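A Morning at the Pangilinan Data Floor

I went to Siltside in June expecting to be annoyed, and I should admit that up front. I have been on enough of these tours to know how they go. There is coffee, there is a slide with a curve going up, there is a robot doing one thing very well behind a rope, and then there is a parking lot. The people at Pangilinan had promised something different in their invitation. They said visitors would see the collecting of examples, meaning the hours of teaching that come before any machine does a job by itself. I have asked to see that part at other places and been steered toward the gift bags.

The building is on the river side of the old Losau cannery road, and you would drive past it twice. I did. The sign is about the size of a license plate. Twelve of us had signed up, mostly from small manufacturers in the county, plus two people from the community college and me.

We still got the slide. The curve still went up. It had no numbers on the vertical axis, and when one of the college people asked what was being measured, the answer was "task success, broadly." I wrote down "broadly" and underlined it.

After that the morning improved. They took us down a hallway and let us stand right in the work area, with no rope, and for most of two hours they kept doing what they had been doing before we came. The project is called Pokmont. The idea is simple enough to explain over a fence: a person steers a two-armed robot through an ordinary chore, the cameras and the joints are recorded the whole way through, and the recording becomes one example. Do that enough times, feed the pile to a learning system, and the system is supposed to pick up the chore and then some. The company calls each recording an episode. They had 402 episodes of the chore we were shown, and the target for this round is 484.

I asked why 484. I was told it was what fit the schedule. I appreciated that answer more than anything on the slide.

The chore has to do with trash. There is a wastebasket by the wall and a plastic shopping bag on a hook above it, and the longer task has to do with getting the one into the other. Anyone who has ever lined a bathroom wastebasket with a grocery bag knows the job. It takes me four or five seconds and I have never once thought about it. Watching it broken into pieces and done by remote control makes you think about it a great deal. The bag has almost no weight. It clings, it folds, it has two sides that want to be one side. A person solves this by rubbing the top between finger and thumb, and a gripper with two stiff fingertips has nothing to rub with.

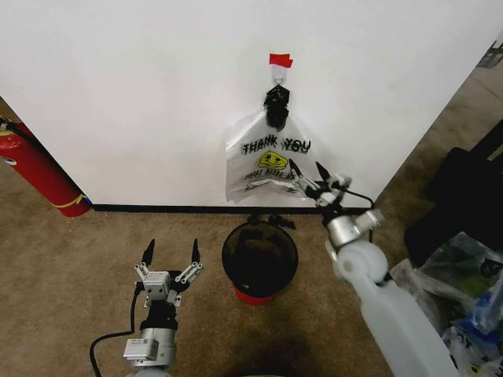 Right gripper at the shopping bag, with the wastebasket below. Pokmont work area, Siltside.

The operators were good. I want to be fair about that, because my complaints are with the pitch and they don't extend to the people doing the steering. The one I watched longest worked slowly and without any showing off. She told me that the early recordings were mostly thrown out, and that the bag was harder than the cups and boxes they had done in the spring. I asked how many were thrown out. She said she didn't keep that number, and the guide said he would get back to me. I have not heard from him, though in fairness I am writing this fairly soon after.

That figure matters. If you keep only the tries that went well, you are teaching the machine what it looks like when things go well, and you learn little about what it will do when the bag sticks to the gripper and comes along for the ride. The guide's position was that recoveries are kept as long as the chore gets finished in the end. So a fumble followed by a save counts as an example, and a fumble followed by a bigger fumble does not. I can see the reasoning. I would still want to see the rejects before I bought anything.

My second doubt has to do with variety. The guide used the word "diverse" quite a few times to describe the collection. During our visit the robot worked at one stretch of white wall, with the bag on one hook. I asked whether they move to other rooms and was told yes, there are other setups, and that the bags and the baskets get swapped. I believe that they do it. I did not see it, and the tour would have been stronger if they had shown us two walls and skipped the slide. A kitchen in somebody's house has a dog and a table leg and a basket that has been kicked under the sink.

The man next to me, who runs a packaging line, asked what everyone wanted to ask: when does it do this alone? The guide said they had tried an early version of the trained system and that it was "promising on the approach." I asked what that meant and got a decent answer. It reaches for the bag sensibly. What happens after it reaches is the part they are collecting for. We were not offered a demonstration of the early version, and when somebody requested one, it was not set up that day.

I have no quarrel with a project being unfinished. A lot of useful equipment spent years looking silly in a back room. What bothers me is the distance between the work area, where people talked plainly about a stubborn plastic bag, and the front room, where the same effort was described as a general helper for the home and the light-industrial workplace. These are the same people! They eat lunch together. Someone could carry a sentence or two down the hallway.

Some practical notes for anyone thinking of going. Wear shoes you can stand in, as there are few chairs in the work area and the operators need them. The questions go better down there than in the front room, so save yours. Photos were allowed everywhere we went except the server closet, which was no loss. Parking is free but the lot drains badly on the river side. The coffee was good, and the muffins were gone by 9:30, so arrive early if that sort of thing matters to you.

Would I go back? Yes, if they run the trained system on that same bag in front of visitors, with the misses left in. I told the guide so on the way out, and he wrote it down. The next visit is supposed to be once they reach 484, and I have asked to be put on the list.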